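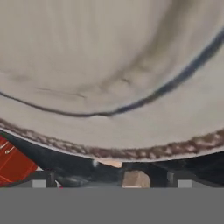 What is in the Hastside recipe card collection?
It holds 425 home baking recipes, typed up from handwritten cards and saved as plain text, one recipe to a file, with a spreadsheet that ties them all together.

Where the cards came from

Most of the cards were kept in two long tin boxes that went from kitchen to kitchen in Hastside before they ended up with me. A smaller batch came out of the Besson church cookbook drive, which never got as far as a printed book. I have left the cooks' names out of the files, as several families asked me to, but the town is given wherever the card had one. Besson cards lean heavily toward yeast breads and coffee cakes. The Hastside ones are mostly cookies, bars and pies, with a truly surprising amount of rhubarb.

What you will find in the folders

cards – the recipes themselves, as plain text
index – the spreadsheet, with title, town, type of bake, oven temperature and pan size
notes – anything scribbled on the back of a card that wasn't part of the recipe
unsure – 38 cards with at least one word I could not read

Please do look through the unsure folder if you are good with old handwriting! I would love to know whether the filling in "Aunt's Friday Squares" calls for dates or oats, and I have been staring at it since June.

How the typing was done

I kept the wording just as it was on the card, including the spelling, so you will meet "vanila" and "choclate" and a lovely "flower" or two. Where a card says "butter the size of an egg," the recipe file says the same thing, and my best guess in tablespoons goes in the index under "converted." Oven directions such as "slow" or "quick" are handled the same way. If you bake from my guess and it comes out flat or scorched, tell me and I'll fix the number.

Mixing directions

A good many of these recipes were written for a wooden spoon and a strong arm, and they say things like "beat until tired." Later hands added stand mixer speeds in the margin on 47 of them. Those additions are marked [margin] in the text so you can tell them from the original. The speeds belong to whatever mixer the cook owned, so treat a "4" as a hint and watch the batter. 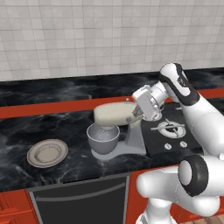
Stand mixer with a cream-colored head and a gray bowl.

Known problems

Some cards appear twice under different titles. I kept both when the amounts differed, even by a pinch, and joined them with a "see also" in the index. Pan sizes are missing from nearly all the Besson bars. The Listden pages, which were copied from a newspaper column, have been held back until I can find out who owns them.

Using and sharing

You are welcome to bake from these, print them, or use them in a class or a family book. If you make a new collection out of them, please keep the town names with the recipes and mention Hastside somewhere. Version 2 has the corrected index. The earlier one mixed up baking soda and baking powder in the Beltetti ginger cake, so if you downloaded that copy, kindly throw it out.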